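Sibusiso Xaba has run the away travel for Marsden supporters for 14 seasons, and he still drives to every new ground once before he puts a coach on the road to it. The latest was Skirola Park, where the club plays its first match in February.

"The map tells you where the stadium is," he says. "It doesn't tell you where a coach can turn round."

Skirola Park is on the eastern side of town, beside the ring road, and replaced a ground that was a short walk from the railway station. Xaba liked the old place. Trains were easy, and anyone who missed the coach home could usually get back the same night. The new ground is a bus ride from the station, and the last bus goes soon after an evening match finishes.

"If there's extra time, forget the bus," he says. "Book the coach or share a taxi. I've put that in the notes twice and people will still ring me."

For drivers, he suggests leaving the motorway one junction early and coming in past the Fodura warehouse. The signed route takes everybody over the same narrow bridge, and on his trial run he sat there for 24 minutes on an ordinary Saturday with no match on.

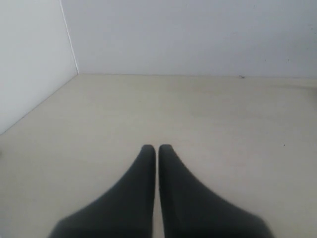 The away car park is reached from the back lane and has to be paid for before the day. Coaches use a separate entrance. Xaba asked the ground whether a minibus counted as a coach and got two different answers, so he is telling minibus drivers to bring the booking email and go to the coach gate first.

Inside, the away end holds 1680, all seated, with its own turnstiles. "Gate 2 is for us. Don't join the first queue you see, that's for the home family stand. You'll get to the front and be sent all the way round."

He rates the view as good from anywhere above the fifth row. Lower down, the crossbar gets in the way of the far goal. Wheelchair places are at the top of the stand by the lift, and he advises ringing the ticket office to book those, as the website only shows the home ones.

Food was the one thing he couldn't test, with the kiosks closed on the day he went. He ate at the Vatov café on the roundabout instead and had no complaints. It opens at noon on Saturdays and lets away supporters in, scarves and all.

Two coaches are booked so far, both leaving from the Marsden club car park. Xaba will be on the second. "I always go on the last one," he says. "Then I know who's missing."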